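Right, the desk. I've been putting this off since we moved to Idthorpe and I've got a free afternoon and a pot of tea, so I'm doing it in public so I can't wander off halfway.

The rule is one box. Everything small and homeless on the desk goes in the box, and when the box is full I have to stop and choose. I stole this from a decluttering newsletter I've been getting for ages. It has 3,000 subscribers and I bet every one of us has a messy desk.

The box is a yellow one I'd been saving because it seemed too good to flatten. I've got a whole shelf of boxes like that in the hall cupboard. Separate thread. Possibly a separate therapist.

Drawer first, because it was jammed. Contents: dead pens, a tape measure, a bus ticket to Celumbridge, the spare key I paid to have replaced in March. Very annoyed about the key.

I threw out up to 200 old receipts. Some had gone completely blank so I've no idea what I was keeping them for. Kept the one for the kettle.

Pens: tested all of them on the back of an envelope and was quite brutal about it. 66 pens in this house, would you believe, and I still write my shopping lists with an eyebrow pencil.

Someone's asked whether the mat is staying. Of course the mat is staying! It's pink check with a girl in a frog hat on it, I look at her every morning and she looks pleased for me. I'd get rid of the desk before I got rid of her.

OK, middle bit now, the part where it all looks worse than when I started.

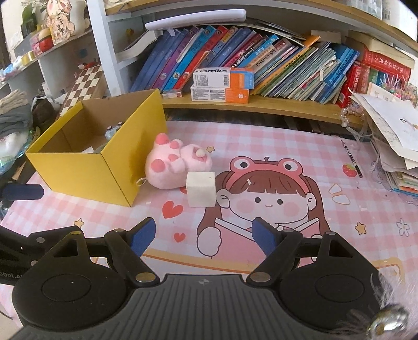
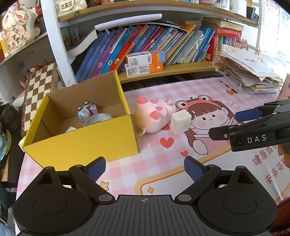 Edwards

Yellow box open and ready on the left in both, and the pink plush and the white block still sitting out because I can't decide about either of them.

The plush is the paw, you can see its pads best in the first one. It's got a cord loop so in theory it could hang off something. In theory. I've tried it on the lamp, the door handle and my work bag and it looked daft on all of them, so back to the desk it goes.

The block is foam and I was sure I had a plan for it. I think the plan was pins? Or stamping? It's quite nice to squash while you're on hold to the council, so for now it's earning its keep.

Tape is in the box, as you can see in the second one. I do know it'll be the first thing I need tomorrow. Might move it to the drawer now there's a drawer to move it to.

Yes, that's toothpaste on the shelf in the first photo, two boxes, the top one usmile. It was on offer and the bathroom cupboard is the size of a shoebox. It lives with the books now – I've stopped seeing it, to be honest, until one of you lot pointed it out.

The books are another day. They lean and they'll go on leaning. I did think about sorting them by colour and then remembered I'm never going to find anything that way, I can't find anything as it is.

What I do want to sort is the papers at the end. There are drawings in with them and I don't want the drawings bent. Has anyone used the Murkach folders, the flat ones with the elastic? I've seen a pack on the market for less than the posh shop wants for one, but I don't know if the elastic goes slack after a month.

Two replies already saying it does go slack. One saying put a bulldog clip on it. Fine, clip it is, I found a tin of them in the drawer.

Tea break. It's gone four and I've still got the whole right-hand side to do.

Back. Wiped down the window sill while the kettle was on, which wasn't even on the list, so I've added it to the list and crossed it off.

Question for the plush people: can I put the paw through the wash or will the little ball on top come to grief? It has a label I could read if I found my glasses, and my glasses are somewhere in this room. Cool wash in a pillowcase is what I'd normally do.

Glasses were on the window sill. I must have wiped round them.

Cupboard of boxes tomorrow, if I'm feeling strong. There's one in there that a lampshade came in and I can't remember us ever owning the lampshade.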